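Bodstead Furniture Help Desk
Ticket 574 – Pale rings and a sticky patch on a cream tabletop
Jun 18, 2025 – by Joyce Mfaume
Status: Solved

Reported problem
Customer has one of our Tevuvthorpe work tables with the cream top. Sticky patch near one long side, tacky to the touch even after washing. Two faint rings where mugs had been. She had tried dish soap, then a spray cleaner, then more of the spray cleaner. She was about to sand it. Please don't sand it!

First reply
I love these tables and I have one at home, so I was glad to pick this up. Asked her what the spray was, how much she used, and whether the patch felt the same all over or worse in the middle. Also asked her to put the sandpaper away for now.

Customer's answer
A polish spray, the kind for wood furniture, used most days since April. Tackier in the middle. The rings came up after the polish started, which she hadn't connected.

What I tried on my own table
I had the same polish in the cupboard, so I gave a corner of my table the same treatment for a few days and got a very similar tacky film. Great news, as it meant I could test on mine before asking her to do anything to hers.

Test 1 – warm water and a drop of dish soap, soft cloth. Moved the film around. No real change.
Test 2 – same again, but left the damp cloth lying on the patch for 4 minutes first. Much better. The film rolled up under the cloth and I could lift it off.
Test 3 – white vinegar and water, half and half. Took off the last of it, no dulling that I could find with a flashlight held low across the top.
Test 4 – melamine sponge. Stopped after two strokes. It cleans, but it left a flat spot in the sheen, so leave this one alone.

Steps sent to customer
1. Clear everything off the table, including the mats.
2. Lay a warm, wrung-out cloth on the patch for 4 minutes.
3. Wipe toward yourself with the soapy cloth. Rinse the cloth often.
4. Go over the whole top with the vinegar mix, then plain water.
5. Dry with a clean towel and leave the table bare for 30 minutes before you check it.
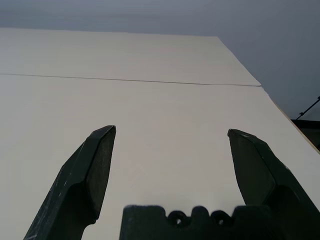
Do the check in daylight if you can. A cream top hides film very well under a ceiling light, and your palm will find what your eyes miss. Slide a dry hand slowly from one end to the other. If it drags anywhere, repeat steps 2 to 4 on that spot only.

Customer's update
It worked! Patch gone on the second round and one ring gone with it. The other ring is fainter and she is happy to live with it under the fruit bowl. She has switched to soap and water.

Notes for the next person
The care card says "wipe clean" and leaves it there. I have asked for a line about polish to be added. Sheikh tops have a different finish, so check before you send these steps to a Sheikh owner.

Filed under: Tables & Desks | Cleaning | Stains and Marks

Related tickets
Aseck side table – candle wax on the top
Tevuvthorpe table rocks on an uneven floor
Sheikh desk – ink from a printed bag
Bodstead 600 bench – replacement feet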